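Tabletop whiteboard

A tabletop whiteboard is a small dry-erase board meant to stand on a desk, counter or shelf, where it displays messages of no lasting importance. It differs from the wall-mounted kind chiefly in that it can be knocked over. Most have a glossy writing surface, a colored rim and a pair of feet, and most are sold to people who intend to become organized in March.

Construction

The writing panel is usually coated steel or melamine. The rim, often yellow or another color selected to be found under paperwork, protects the corners and hides the edge of the backing. Two small feet sit along one edge. Some makers fix them permanently, while others, including Tollon, supply them separately in a bag that is thrown out with the box.

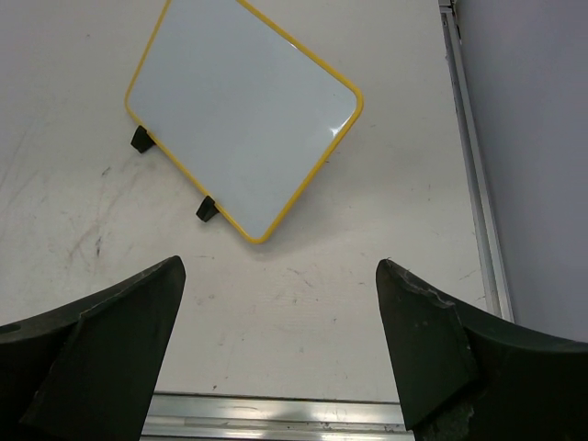 Boards with fixed feet take up more room in a drawer, and a drawer is where most of them live. The Wisero desk board, a long-running model, measured 155 millimeters on its short side and came with a pen that did not fit anywhere on it. Later versions added a pen clip. The pen was then made thicker.

Accessories

Sets commonly include a marker and an eraser. Desks that hold a small board tend to collect other light items as well, such as rods, lengths of string and wire stands, and these are regularly listed in office inventories under "whiteboard, misc."

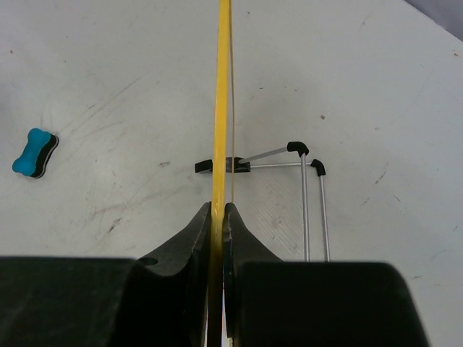

A slender yellow rod with a thin tan-brown string alongside it.

The eraser is the part most often lost. Felt blocks were standard for years, until foam types in bright colors took over on the grounds that they could be seen from across a room. This has not prevented anyone from losing them. Nijs sold replacements in packs of 7, a quantity the company never explained.

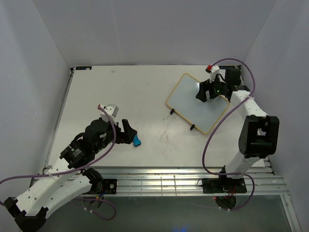
A small bright blue object on a scuffed off-white table.

Shaped erasers followed. The bone or peanut outline has a narrow waist for the fingers and a lobe at each end, so that one can be kept clean and the other used. In practice both turn gray within a week. 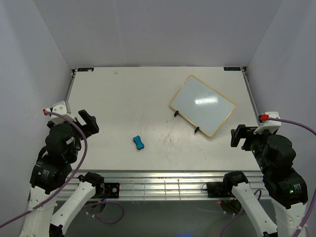

Ghosting, the faint trace of old writing that survives wiping, affects all glossy boards sooner or later. Roel Van Dijk, whose handbook Prernness covers desk supplies at a length of 700 pages, recommends wiping the board every evening with a slightly damp cloth. He also advises against permanent markers, in a chapter of its own.

Use

Typical content includes telephone numbers, shopping lists and the word "Saturday" with no further detail. Shops use the boards for prices, and households for reminders about the bins. A board laid flat serves equally well as a tray.

See also: Chalk slate; Desk calendar; Sticky note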